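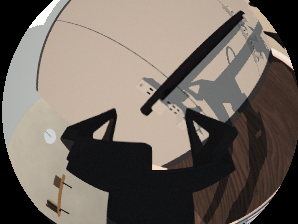
一根黑杆，和一个标成绿色的错误

斯卡特霍普（Skutthorpe）的测试间由旧鱼罐头厂的包装车间改成，窗户开得很高，下午三点以后就要开灯。十一月的一天，下午四点刚过，一台Alum机械臂在这里执行一项它已经做过很多遍的任务：从台面上拿起一根长杆，放到旁边的架子上。

夹爪没有夹住杆子。它从杆子旁边落下去，左侧手指压在杆子下面的一个插线板上，继续往下压。插线板外壳裂开，杆子被夹爪侧面挤得翘起一头，弹出去，打中了操作员塞纳德·穆伊奇（Senad Mujić）的右前臂。穆伊奇用左手按下急停，机械臂停住，手指仍然抵在裂开的外壳上。同一瞬间，这一路的漏电保护跳闸，半个测试间黑了。

穆伊奇手臂上留下一块瘀青，没有破皮。他当天去了诊所，第二天照常上班。按照公司内部的分级，这件事最初被记为“轻微，设备损坏”，级别比有人在走廊里滑倒还低一级。

三天后，级别被改了。改级别的人是阿什拉夫·拉马丹（Ashraf Ramadan），Alum的制造商Cunum负责测试安全的主管。他说自己改级别的理由和那块瘀青关系不大。他看了力传感器的记录，峰值是54牛，而程序里规定的接触停止值远低于这个数。

“机器碰到了它不该碰的东西，而且知道自己碰到了，”拉马丹说，“它还是往下走。我要先弄清楚这一点，才能让别人站回那张台子旁边。”

测试停了七个星期。本刊在此期间和之后三次到访斯卡特霍普，查阅了Cunum提供的事故报告，并与参与调查的五个人分别谈过。报告的结论用一页纸就能写完，得出这个结论却费了不少力气，中间还走错了一次方向。

先怀疑影子

调查从录像开始。测试间里有三路视频，两路来自墙上的固定摄像头，一路来自机械臂手腕上的鱼眼镜头。手腕镜头装在夹爪后方，朝着手指伸出的方向看，所以两根手指永远占据视野下方的一大块，台面在手指的另一头弯成弧形。刚来的人看这种画面容易头晕。

感知软件工程师伦佐·马蒂内利（Renzo Martinelli）看了两天，第一个引起他注意的是影子。测试间只有一盏主灯，斜挂在机械臂后上方，机械臂一伸出去，台面上就有一大片自己的影子。事发前几秒，影子的一根分叉正好落在杆子旁边。夹爪偏离杆子的方向，恰好朝着影子。

“太像了，”马蒂内利说，“一根深色的杆子，旁边一道深色的影子，夹爪去了影子那边。我当天晚上就写了一封邮件，标题是《原因已找到》。那封邮件现在还有人拿出来念。”

他提出的解释是：软件把影子当成了杆子。这种错误在行业里并不少见，修补的办法也现成，加灯，或者在训练数据里多放些影子。Cunum随即在测试间装了两盏补光灯，用假人手臂代替操作员，重新跑同样的任务。影子淡得几乎看不见了。第二天上午，夹爪又一次从杆子旁边落了下去。

这一次下面垫的是泡沫块，没有东西损坏。固定摄像头拍得很清楚，夹爪偏向的一侧什么影子也没有。

马蒂内利后来查了软件的中间输出，影子在事发前后一直被正确地归类为“台面”。影子和夹爪的方向一致，只是因为灯和机械臂的位置关系让它常常落在那一侧。影子假设前后占用了九个工作日，报告用了四行字交代。

杆子到哪里去了

转机来自一个很朴素的问题。提问的是伦佐·费里（Renzo Ferri），Cunum从外面请来的安全评估人，以前做过多年的冲压设备验收，没有写过感知软件。为了和马蒂内利区分，公司里的人管他叫“老伦佐”，他本人并不喜欢这个叫法。

费里请马蒂内利把软件对每一帧的判断打印出来，贴在会议室墙上，按时间排成一行。他不看影子，只用铅笔圈杆子。圈到事发前大约一秒半的时候，他停下来，问：杆子到哪里去了？

画面上杆子还在，斜着躺在台面上，一头指向左手指的上方。但在软件的判断图里，从这一帧开始，杆子下半截的颜色变了，变成了和夹爪一样的颜色。再往后两帧，整根杆子都是夹爪的颜色。

要理解这一点，需要说一下手腕镜头带来的麻烦。镜头总能看见自己的手指，软件必须先把手指从画面里扣掉，否则它会以为眼前永远有两个黑色的障碍物，哪里也不敢去。Alum的做法是由一个模块专门勾出“自身”的轮廓，轮廓以内的像素一律不参与后面的计算。手指会开合，轮廓也要跟着变，所以这个模块没有用固定的模板，而是每一帧重新判断：和手指相连的、颜色接近的、边缘平滑的，就算手指。

Alum的夹爪是黑色的。杆子也是黑色的。当杆子躺在台面上，圆头朝着手指，夹爪慢慢靠近，两者在画面里的间隙越来越窄。窄到一定程度，模块认为它们连在一起。于是杆子成了手指的一部分，被扣掉了。

被扣掉的东西不再有位置。下一级的抓取程序收到的信息是：目标丢失，上一次看到的位置在这里。按设计，目标丢失以后夹爪应当停下来，重新看。问题在于，程序给“短暂遮挡”留了宽限。手指靠近物体时本来就会挡住物体，如果每次遮挡都停下，机械臂什么也拿不起来。宽限期内，夹爪按照最后一次的估计继续走。

最后一次的估计是错的，因为那时杆子已经有半截被当成手指，剩下半截的中心比真正的中心偏了一段。夹爪朝着那个偏移的中心走下去，落在杆子旁边。

“所以它既没有看见影子，也没有看错杆子，”费里说，“杆子从它那里消失了。它去的地方，是杆子剩下的那一半的中间。”

五十四牛

这解释了夹爪为什么落错地方，还没有解释它为什么用了那么大的力。

费里坚持把这两个问题分开写。在他看来，一台会看错的机器是正常的机器，安全措施的前提就是它会看错。他在报告草稿的边上写过一句话，后来保留在正文里：视觉错误可以接受，接触以后继续下压不可以接受。

手腕里的力传感器工作正常。手指碰到插线板外壳以后，读数立刻上升，接触停止的信号也按时发出了。但是信号先要经过一道判断：这次接触是不是和被抓物体的接触。

这道判断是去年春天加上的。在那之前，Alum拿金属管、拿杆子的时候常常半途停下，因为手指夹住物体、把物体压在台面上的一瞬间，力会短暂超过停止值。用户抱怨机器太胆小。软件组的办法是，如果接触发生在目标物体上，就允许一个较高的力，持续一小段时间。如果接触发生在别的地方，仍按原来的停止值执行。

怎样知道接触发生在哪里？看画面。夹爪认为自己在杆子中间，于是接触当然发生在杆子上。较高的力被放行，手指继续往下，直到54牛，直到外壳裂开，穆伊奇按下按钮。

换句话说，本来应当独立于视觉的一道保护，被改成了依赖视觉。视觉出错的时候，它跟着一起出错。

改动当时有评审记录。拉马丹把记录拿给我们看，一共两页，有三个人签字，其中一个是他自己。评审里讨论了较高的力会不会压坏物体，结论是可以接受。没有人提出，如果机器把位置弄错了，这个较高的力会用在什么东西上。

“我签了，”拉马丹说，“那天的议题叫‘减少误停’，我是按减少误停去看的。”

仿真里早就有

调查进行到第四个星期，有人想起了仿真。

Alum的每一版软件在上真机之前，都要在渲染出来的虚拟房间里跑一遍。房间由一家叫Teixeira的公司提供，Cunum每次更新软件，就在这些房间里批量执行任务。虚拟的手腕镜头同样是鱼眼，看到的东西和真机相似：黑色的手指从画面下方伸上来，前方是浅色台面，边上有木纹，墙上挂着零碎的东西。有一组场景就是让夹爪去拿一根黑色长杆，杆子斜放，下面半压着一块带黑孔的白色物件，样子像插线板。机械臂的灰色影子铺在台面上，又落到旁边的木纹上。

画这批场景的人是Teixeira的卡济米尔·库鲁茨（Kazimír Kuruc）。他以前给游戏公司做室内环境，做过酒店走廊和潜艇舱。他说放那块白色物件是有意的，杆子底下如果总是平整的台面，任务就太容易了。杆子为什么是黑色，他想了一会儿，回答说素材库里那种杆子默认就是黑色，他没有改。

“现在大家觉得我预见到了什么，”库鲁茨说，“我没有。我只是觉得家里和车间里的东西总是互相压着。”

事故前最后一版软件在仿真里一共跑了2148次取杆任务。汇总页上，成功率高得足够放行，颜色是绿的。马蒂内利和一名实习生把这2148次重新过了一遍，这次不看结果，看过程：手指有没有碰到目标以外的东西，碰到以后有没有继续往下。

符合这两条的有154次。其中54次，杆子的一头朝着某一根手指，过程和斯卡特霍普那天下午几乎一样：间隙变窄，杆子被并入手指，夹爪落偏，下压。

这些运行几乎全部被标为成功。原因也不复杂。仿真里的判定标准只有一条，在规定时间内，杆子是否到了架子上。夹爪落偏以后压在硬东西上，虚拟的硬东西不会裂，虚拟的杆子被挤一下，滚开一点，间隙重新变宽，软件又“看见”了它，第二次下手抓住，放到架子上。计时还没有用完，于是记为成功。

仿真引擎其实记录了接触力，每次运行都存在日志里，占了不少硬盘。日志没有接到汇总页上。拉马丹问过为什么不接，得到的回答是早期的接触模型不准，力的数值常常乱跳，大家养成了不看的习惯。后来模型换过，准了许多，习惯没有跟着换。

马蒂内利在会议室里放了其中一次的回放，速度调到四分之一。他说放到一半屋里就没有人说话了，画面上的夹爪往下压，过了一会儿杆子滚开，夹爪抬起来，重新下去，拿起杆子，放好。屏幕右上角弹出一个绿色的勾。

站在台子边上的人

塞纳德·穆伊奇在斯卡特霍普做了三年操作员，之前在当地一家船厂开龙门吊。他负责摆放物体、启动任务、记录结果，一个班次要摆很多次。对于那天下午，他记得的东西和报告有些出入。

报告写他当时位于“工作区边缘”。穆伊奇说，他站的地方就是平时站的地方，地上有胶带，脚没有过线，但为了看清夹爪和杆子的位置，身子是往前倾的。手腕镜头的画面在他左侧的屏幕上，变形厉害，他习惯直接看台面。

“从屏幕上看不出远近，”他说，“手指在那里显得特别大，东西都像贴在它前面。你要想知道它离杆子还有多远，只有伸头去看。”

他还说，之前几个星期里，夹爪落偏的情况出现过。他在记录本上写过“下手位置偏左，第二次抓住”，写过好几回。记录表上没有这一栏，只有成功、失败和中止三个框，他把字写在页边。因为第二次抓住了，框里打的是成功。

费里看了那些记录本。他说这是整个调查里最让他不舒服的部分，真机和仿真用的是同一套标准，也就用同一种方式把同一件事漏了过去，区别是真机旁边有个人写了下来。记录本每个月收走，扫描以后存档，页边的字被扫描进去，没有人录入。

穆伊奇对这件事没有太多怨言。他提到最多的反而是跳闸以后的那段时间。急停之后，机械臂的制动器锁死，手指还顶着破裂的外壳，里面的铜片露了出来。灯灭了，一时弄不清那一路到底断干净没有。操作手册规定，急停后要先复位再手动移开机械臂，而复位需要通电。他和一名同事站在半黑的房间里打电话，等电工从镇子另一头过来。

手册里没有写急停以后断电怎么办。这一条现在写进去了：先在总配电箱断开并上锁，验电，然后两个人用机械松闸杆逐个关节释放，一人托住前臂，一人操作。松闸杆原来锁在二楼工具间，现在挂在测试间门口。

台面上的插线板也撤了。它当初出现在那里，是为了让真机场景接近Teixeira的虚拟场景，测试组照着样子找了一个，还插着电，因为旁边的补光测试要用。报告对此的措辞是“带电物件作为测试道具属于不当安排”。现在的道具都拆掉了导线，插孔里灌了胶。

改了什么

第一处改动最早完成，也最简单。接触停止恢复为不经过视觉的版本，力到了，就停，不问碰到的是什么。代价是误停又多了起来。Cunum自己的数据显示，拿管状物体的任务耗时明显变长。销售部门对此有意见，拉马丹在会上说，意见可以提，停止值不动。

随后软件组换了一种做法来减少误停：降低手指接近台面时的速度，使夹住物体的一瞬间力不至于冲得太高。这样误停减少了一部分，没有回到从前的水平。

第二处改动针对自身轮廓。马蒂内利把每帧重新判断的办法撤掉了，改用关节读数计算手指应该在哪里，再据此画出轮廓。手指张开多少，电机编码器是知道的，不需要从画面里猜。画面只用来做小幅修正，修正超过一定范围就报错停下。

这个办法并不新，最早的一版Alum用的就是它。后来换掉，是因为鱼眼镜头边缘变形大，标定稍有偏差，轮廓就会漏出一条手指的边，软件把这条边当成障碍物。基于画面的办法没有这个毛病，看上去更聪明，演示时也更好看。现在为了用回老办法，每台机器出厂前要多做一次标定，更换镜头后也要重做。

有人提议把夹爪涂成别的颜色，例如亮绿。Cunum试了几天，拿绿色水管的时候问题又回来了。涂色的方案没有采用，不过测试间里有一只夹爪至今是绿的。

第三处改动在仿真。判定标准从一条变成四条，除了杆子是否到位，还要看是否碰到目标以外的物体、接触后是否继续下压、目标丢失后走了多远。任何一条不合格，就不能标绿。库鲁茨也改了他的场景，杆子的颜色和方向随机变化，但保留了一部分固定用黑色、固定朝着手指。他说如果全部随机，这种情况会被平均掉，必须让它每次都出现。

按新标准，事故前那一版软件无法放行。再往前追两个版本，同样无法放行。

“目标丢失后走了多远”这一条是费里加的，软件组起初反对，说正常抓取中也有遮挡，距离不好定。双方争了两个星期，最后定下来的数值，费里认为偏大，马蒂内利认为偏小。

真机记录表增加了一栏，叫“异常但完成”。穆伊奇参与了设计，他要求这一栏不用选项，留空白，让人写字。每周有人把写的字读一遍，读的人由软件组轮流担任，要签名。

还没有解决的

一月底，斯卡特霍普恢复了有人在场的测试。台子前面加了一道透明挡板，穆伊奇再要伸头看，要隔着板子。他觉得反光，换过一次材料，还是反光。屏幕上多了一路侧面画面，可以看清手指和物体之间的距离，他说这比挡板有用。

报告的最后一节列了尚未关闭的事项。其中一项是，自身轮廓改用关节读数以后，如果手指被撞弯，读数和实际就对不上，软件能不能及时发现。目前的办法是每次开机做一次自检，夹爪张合，对着一块标定板看。开机之后、关机之前手指弯了怎么办，还没有答案。马蒂内利说他们试过弯到什么程度会出问题，弯坏了一批手指，数据还在整理。

另一项关于已经卖出去的机器。装有事故前软件的Alum在外面有多少台，Cunum没有告诉我们。公司说已经向全部登记用户推送了更新，恢复接触停止的那一部分是强制的，其余部分由用户选择安装时间，因为新的轮廓算法需要标定，得有人到场。拉马丹承认有一些机器一直没有联网，只能寄信和打电话。

我们问他，在用户那里有没有发生过同样的事。他说收到过三份描述相似的反馈，都是夹爪“先按一下桌子再拿起来”，其中一份附的评价是满意。三台机器都已召回检查，手指没有变形，日志只保留了最近一段，事发时的已经被覆盖。

日志的保留时间是未关闭事项的第七条，责任人一栏写的是马蒂内利，期限一栏还空着。

费里的合同在报告提交后结束。他走之前要了一份会议室墙上那排打印件的复印件，就是他用铅笔圈过杆子的那一排。原件仍贴在墙上，圈到第十一张为止。

最后一次去斯卡特霍普的时候，穆伊奇正在摆放下一轮的物体。一根黑色的杆，灌了胶的插线板垫在下面，圆头朝左手指。他退到胶带后面，按下启动。夹爪下去，碰到杆子，停了，屏幕提示接触停止。他复位，再按一次，夹爪抓住杆子，放到了架子上。

他在新的那一栏里写：第一次碰停，无下压，第二次抓住。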